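4. The toolbox task and what the scores leave out

The student course described in Section 3 ended with one shared task. Each team had to get a two-armed robot to put hand tools back into a molded toolbox, using demonstrations they had collected themselves. The course handout called this "a realistic household skill." We are less sure. The toolbox has a shaped place for most of its tools, so the goal is fixed in advance, and much of the difficulty lies in the last small movement, when the tool either drops into its place or sits on top of it. A household drawer has no such shapes. We keep the task in this paper because 265 students over several terms have now worked on it, and because the way they scored it tells us something about how student robotics projects are judged.

4.1 Setup

All teams used the same table, the same toolbox and the same set of tools. Tools that were out of the box at the start of a run could lie anywhere within reach of either arm. A run was started by a student and stopped when the policy went idle or when the student gave up on it. There was no fixed time limit, a choice we now regret. Figure 1 shows the workspace with tools both in the box and out on the table. 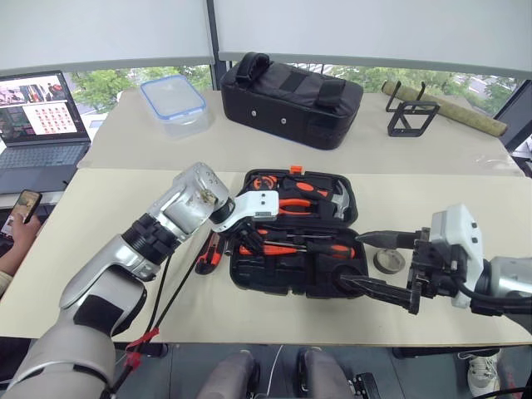

Figure 1. Workspace during the toolbox task. The utility knife and a small roll of gray tape are outside the box.

Teams collected 1,926 demonstrations in total. The handout asked for varied starting positions, and every team report claims to have provided them. When Ogundipe went back through the recordings, she found that 700 of them began with the knife on the same side of the box and pointing in nearly the same direction. The students had not been lazy. Resetting the table by hand is dull work, and a person doing it over and over will settle into a habit. But a policy trained on such data may do no more than replay one path, and a test run reset by the same person will not show the difference.

4.2 What counted as success

The handout defined success as "tool returned to the toolbox." Teams read this in at least 2 ways. Team Tremura counted a run as good only if the tool lay flat in the place meant for it. Team Plelier counted any tool inside the outline of the open box, lid side included. Plelier reported the higher score and was praised for it at the final presentation. Under the stricter reading the order of the two teams is reversed.

This would be a small matter if the reports had said which reading was used. Most did not. We had to work it out from the recordings, and in some cases we could not. A tool may rest at a slight angle and still look seated from the head camera, with a gripper finger blocking the part one would need to see. Figure 2 is a fair sample of the view the graders had to rely on.

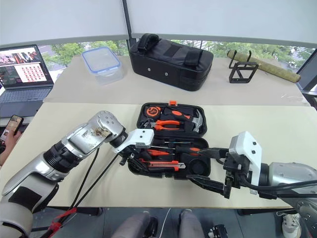 Figure 2. Head camera view with both grippers at the toolbox. Parts of the lower tray are hard to judge from this angle.

Balogh, who graded the first round, argued for an added side camera. It was turned down on the grounds that students should learn to work with the sensors on the robot. We accept that as a teaching goal – but a camera used for grading need not be given to the policy, and the two questions were mixed up in the discussion.

4.3 Use of two arms

The course was advertised as an introduction to two-armed manipulation. We found little evidence that the task calls for it. In most of the recordings one arm does the work and the other hovers. Team Rahimi tried to use the second arm to steady the box while the first pressed a tool into place, and their report describes this as coordination. It may be. It may also be that the box moved less because they had slowed the pressing motion in the same week, a change mentioned only in an appendix. No run was made with one change and not the other.

We asked Team Nitell to repeat their runs with the idle arm parked away from the table. They agreed, then ran out of lab time. The question is still open, and we would advise against citing this task as a two-armed benchmark until somebody has answered it.

4.4 Changes for the next course

From August the handout will define success tool by tool, with a drawing of each accepted resting position. Starting positions will be drawn by a script and read aloud to the student doing the reset. Graders will not belong to the team being graded. Runs will stop after a fixed time, and a tool that has to be nudged by hand will count as a failure – several teams had treated a nudge as part of the reset.

None of this makes the task harder for the robot. We expect the reported scores to fall all the same, and teachers who compare one year with the next should keep that in mind before they blame the students or the software.

Related articles
Grading student robot projects from video: where two graders disagree
Reset habits in hand-collected demonstration data
One arm or two? A second look at tabletop tasks in teaching labs
Writing a lab handout that students read the same way
Team reports and missing appendices: a review of course archives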